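The memory bench at Sorcombe

Wundura put robot arms on the strip-down benches at its Sorcombe recycling works last October. I have worked there as a shift lead long enough to have opinions about it, and the one I hear most from outside, that the arms have taken the skilled work, is only partly right.

Taking a desktop computer apart was never thought of as skilled. It was paid as unskilled work, and people left because of their wrists and thumbs. Shamim Siddiqui stayed 17 years and could tell from the feel of a clip whether it would snap. The company had no name for that and no pay grade for it either. When the arms came, she was asked to show the engineers how she did it. She did so for weeks, at her usual rate.

That is my complaint. The machine is slow with old cases and good with repeated ones, and I would not go back to doing memory sticks by hand all day. But what it knows about where to grip and how hard to pull came from people on the floor, and the saving went elsewhere.

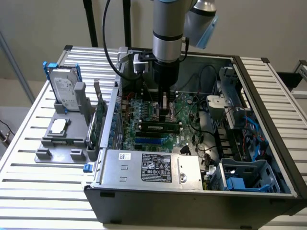

Yasir Tarar now looks after 2 benches where he used to work at one. He walks more, lifts less and gets blamed for stoppages he cannot fix, as the settings are locked and the engineer is on days only. He has asked for training twice.

I would give him the training and the password, and I would put Shamim on a technician's grade, backdated to October. Wundura says it will look at grades once the new benches have settled in.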